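## About Novodetti Floors & Tile

Started in 2000 out of one van and a borrowed wet saw. Still family run, still answering our own phone. We do floors, showers, backsplashes, entryways – tile mostly, some hardwood repair when the tile work runs into it.

Viorica Papadopoulos does the estimates. Costel Karagiannis runs the crews. If you call before 8 you'll probaly get Costel, and he'll be in the truck, so keep it short.

What we do:

- Bathroom floors and shower pans
- Kitchen backsplashes
- Subfloor leveling and repair
- Regrouting, cracked tile swaps
- Heated floor mats (electric only)

We don't do roofs, decks or pools. People ask. We can give you a name.

Every estimate is free and in writing. Price on the paper is the price, unless we pull up the old floor and find rot – then we stop, call you, show you, and you decide. Deposit is due when the tile gets ordered, not before.
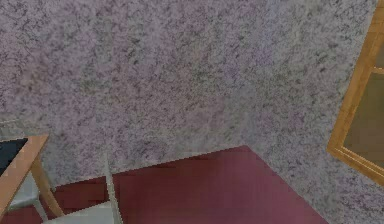
Danica Matić wrote to us that she'd had three other outfits through the house and we were the only ones who put a level on the floor before talking about tile. She also said the dust barriers stayed up till the last day and she could use her kitchen the whole time. Thanks Danica. The hallway is next, we have you down for October.

Crew work is guaranteed for 3 years. Grout, thinset, the lot. Tile itself is covered by whoever made it, and we'll help with the paperwork if something shows up wrong.

Showroom is at 1709 Esilance Road, side door, parking in back. Open weekdays plus Saturday mornings. Bring a sample of your cabinet or paint color if you have one, and rough measurments. Samples go home with you for a week, no charge.

Licensed and insured. Copies on request – ask Viorica.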